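Skoren block-stacking simulator, tried at the Coltirent open day

I've been meaning to write this up since February, when I went along to the Coltirent open day in Platedport with a mate from work. Neither of us has a proper robot. I have a kit arm on a shelf with one dead servo, and he has opinions. But they were letting people sit down and use Skoren, the simulator they train their new starters on, and I've been looking for something like it for ages, so off we went.

First, the day itself. Doors at 11, tea in paper cups, a queue for the big machines that I didn't bother with (you stand behind a fence and watch something go up and down, lovely, but I can do that at the level crossing). The Skoren room was upstairs at the back and far quieter. Evangelia Stergiou was running the session and she was brilliant, really patient, and she let you get things wrong before she stepped in. She gave a short talk first and then it was straight onto the keyboards, which is how I like it.

What you get is an arm with a two-finger gripper, a patch of ground and some blocks. You can write a script to move the arm or nudge it joint by joint with the keys, and I'd start with the keys. I went in thinking I'd be good at it! I was not. My first attempt put the gripper straight through where I wanted to be and shoved a block off sideways, and my second let go too early. By my fifth go I had one block sitting on another and I was so pleased I called my mate over, at which point I knocked it off again.

The thing I liked most is how quickly it starts again. One key and everything's back where it was, no loading bar, no "are you sure". If you've ever crawled under a desk looking for a wooden cube you'll know why that matters. The physics felt fair as well. Blocks tip if you leave them hanging too far over, and they slide if you come in at a daft angle, and I never once felt cheated by it.

Now the grumbles. The look of the thing is plain to the point of stubbornness. You get a bright green background with nothing on it and a black arm, and on the machine I was using the picture was grainy enough that I kept losing the edges of the gripper against the rest of the arm. There's a light-coloured arm in the settings apparently, but I didn't find it on the day and I'd like it to be the default. Judging depth from one view is hard too. I kept thinking I was over the block when I was well behind it, and the only thing that saved me was watching the shadows on the ground. Evangelia's tip was to swing the view round before every single grab, and she's right, but it gets tedious.

The menus are a mess. Saving a run is under "Ismail", which is the name of their old file tool, and there's no way on earth you'd guess that. The manual is 1,242 pages as a PDF and the bit you want as a beginner is 20 pages long, somewhere past the middle. Print that bit and leave the rest alone.

Would I use it again? Yes, and I have, I put the home version on my laptop the same evening and I've been at it most nights with a cup of tea. It's good for anyone who wants to learn how an arm moves before spending money on one, and I reckon a keen teenager would get further than I did. If you want something pretty to show your family, mine lasted a minute and a half before they asked for the telly back.

Four stars from me, and it would be more with a second view on screen. The open day gets the full five, go if they run it again, and head upstairs before lunch while there are still seats. I'm still on the stacking exercise myself and still swinging the view round before every grab.
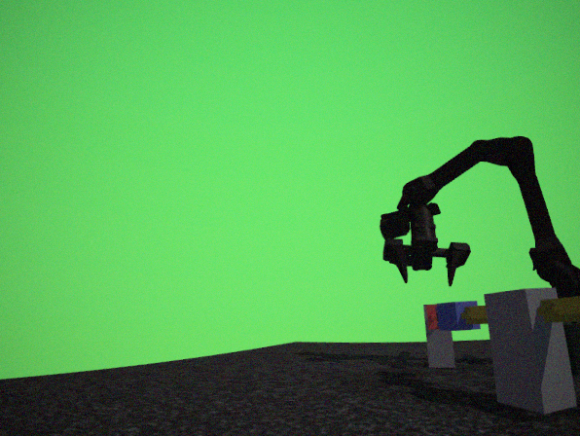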